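Bread on the Table: Handout for Session 3
Enriched Doughs, Knots and Braids, and the Bread Basket
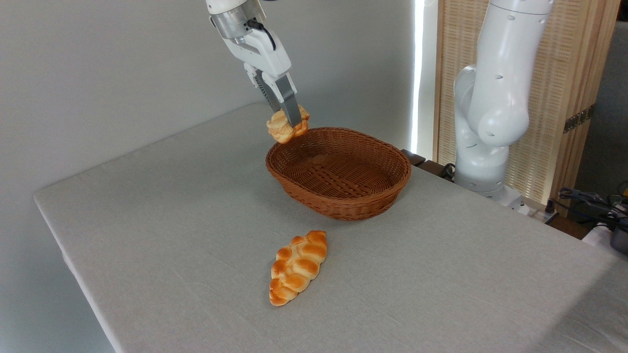
Last time we ended in a bit of a rush, so I want to start with the thing I promised to get back to, which was proofing. A lot of you asked how you know when a knotted roll is ready for the oven, and I gave a mumbled answer while hunting for my oven mitts. Let me do better now!

Flour a fingertip and press the side of the dough, gently, about as deep as your fingernail. If the dent springs right back, leave it alone. If it fills in slowly and leaves a little dimple, preheat (you should have preheated already, I know, I forget too). If it just sits there and the roll sighs at you, you've gone too far. Bake it anyway. Overproofed rolls are still rolls, and I've eaten plenty of them standing up at the counter.

What we're covering

The base dough, shaping a knot, shaping a three-strand braid, glazing, and then the part most baking classes skip: how to put bread out so people want to eat it. I come from a family that set the table before it had decided what was for dinner, so you'll have to put up with me on this.

The base dough

I'm giving you the same dough for both shapes. It has egg, butter, milk and a little sugar in it, so it browns fast and stays soft. One batch makes a braid and a small pile of rolls.

Bread flour, 500 grams
Whole milk, lukewarm, 220 grams
One large egg, plus another one for the glaze
Soft butter, 50 grams
Sugar, 50 grams
Instant yeast, 7 grams
Fine salt, 9 grams

Mix everything except the butter and salt until there's no dry flour left in the bowl. Cover it and walk away for 12 minutes. Then add the salt and start kneading, and work in the butter a lump at a time. It's going to look awful in the middle. It gets greasy and stringy and you'll think you've ruined it, and you'll want to throw in a handful of flour. Please don't! Keep going and it comes back together, smooth and a bit tacky.

If you're using a stand mixer, keep it on low. Mine walks across the counter on medium and I once caught it with my hip.

First rise: until it has puffed up to nearly double. In my kitchen in October that takes a good hour and a half. In yours it might not. Watch the dough.

I also like to do the first rise overnight in the fridge. Cold butter dough is a dream to shape, it doesn't stick and it doesn't fight you nearly as much, and you get to sleep in the middle of the recipe.

Knots

Weigh off pieces at 50 grams each. Yes, weigh them. If you eyeball it you'll have one giant and one pebble on the same tray, and the pebble will be burnt by the time the giant is baked.

Roll each piece into a rope a little longer than your hand. If it shrinks back, let it rest under a towel while you roll the others, then come back to it. Tie it in a loose overhand knot, the same one you'd start your shoelaces with. Tuck one end under and poke the other up through the middle, or tuck both under if you prefer a rounder top.

Loose is the word I'd underline if I were handing these out on paper. A tight knot has nowhere to go in the oven, so it tears wherever it feels like tearing. A loose one opens up along the folds and you get those nice pale creases between the shiny parts. I'm very fond of the creases. The glaze doesn't get down in there, and the dough that was hidden during the proof stretches out into view as it bakes, so it stays lighter. Somebody last session thought hers were underbaked on that account and put them back in — they were fine, and then they were dry.

The braid

Divide what's left of the dough into three equal pieces and roll them into ropes, fatter in the middle and thinner toward the ends. Line them up side by side. Now, start in the middle. I know your grandmother started at the top. Starting in the middle and working down, then flipping the whole thing around and doing the other half, keeps the two ends looking like relatives.

Right over center, left over center, and so on. Don't pull. Lay the strands down as if you were folding a scarf. When you run out of rope, pinch the ends together and tuck them under.

About those ends: a braid with one wide end and one skinny end is the most common thing I see, and it's what I got for years. One end comes out blunt and round and the other trails off to a point. It bothers some bakers a great deal. I think it's rather handsome laid at a slant on a table, and the pointed end is the crunchy bit that I cut off for myself before company arrives. If you want to fix it, stop braiding while you still have a finger's length of rope left and tuck more under.

Armelle Chauvin, whose class I sat in on before I ever dared teach one, made us braid dish towels first. I thought it was silly and then I did it at home that same evening with three bathrobe belts. Try it if your hands get confused. Three socks will do.

Glaze

Beat the second egg with a spoonful of milk and a tiny pinch of salt. Brush once when the shapes go onto the tray, and again right before baking. Two thin coats give you a shine that one thick coat never will, and a thick coat runs down the sides and glues the bread to the paper. Use a soft brush. I had a stiff one that raked lines into everything like a Zen garden, and it has since been demoted to cleaning mushrooms.

Bake the rolls at 375°F until they're golden orange on top and properly brown underneath. The braid goes in at the same temperature, but give it longer, and lay a piece of foil over it if the top is getting ahead of the middle. If you have a thermometer, I'm happy at 190°F in the center of the braid.

Cool on a rack. Not in the basket! Which brings me to...

The basket, and the cloth under it

I use a plain oval woven basket, shallow, with a thick rolled rim, and I'll argue for that shape with anyone. A deep basket hides the bread. You put in a lovely roll and all anyone sees is the dark down at the bottom, and the person at the end of the table is fishing around blind. In a shallow one the rolls sit up near the rim where you can see the shine on them. The rolled rim matters too, since it gives you something to hold when the basket gets passed around with someone's elbow in the way.

Warm bread in a basket steams itself. A woven base lets some of that out, but if the rolls are still hot when they go in, the bottoms will turn soft anyway. Wait until you can hold one comfortably in your hand. If you want them warm at the table, it's better to cool them fully and give them a few minutes in a low oven just before you sit down.

Do you line it? I go back and forth. A napkin keeps crumbs from working into the weave, and you can fold the corners over the top to hold some heat. On the other hand I like the look of golden bread straight against that reddish brown, and enriched rolls don't shed crumbs the way a baguette does. At home I skip it. For a big table I put one in, mostly so I don't have to clean the basket with a toothpick the next day.

The braid doesn't go in. It's too long, it bridges the rim and squashes whatever is under it. I lay it directly on the tablecloth, in front of the basket and a little to one side, pointing off on the diagonal so it doesn't look parked. You'll want a board for the cutting, but bring the board out later. Bread on bare cloth looks generous to me in a way I can't fully defend.

For cloth, light gray linen, or anything with that sort of visible weave. White is too hard next to egg glaze and makes it look orange, and a pattern competes with the braid. Gray calms everything down. It also forgives crumbs, and it doesn't need to be ironed flat as a sheet of paper, though I do press the edge where it drops over the table. A crisp fold there makes the whole thing look intended.

Fill the basket last. Put it down empty in its spot, toward the back of the table so it leaves you some room to work in front, and then add the rolls one at a time with the best side up. Lean the first ones against the wall of the basket, then fill in the middle. If you dump them in from the tray you scuff the glaze, and after all that brushing it hurts to watch. Tongs are fine if you've got a light hand. I squeeze too hard with them and leave dents.

For next time

Make one batch at home and bring me two rolls, the prettiest and the ugliest. I mean it about the ugliest. We learn more from those, and we'll cut them both open and look at the crumb with coffee.

Also bring a basket if you own one, whatever shape, even the one that's been holding mail. We'll be talking about rye, which needs different company altogether, and I'd like to see how it looks in a few of them. If your basket is dusty, brush it out dry, wipe it with a barely damp cloth, and let it air out overnight before you put food anywhere near it.

Questions about the cold overnight rise, catch me before class, not during — I'll have flour up to my elbows.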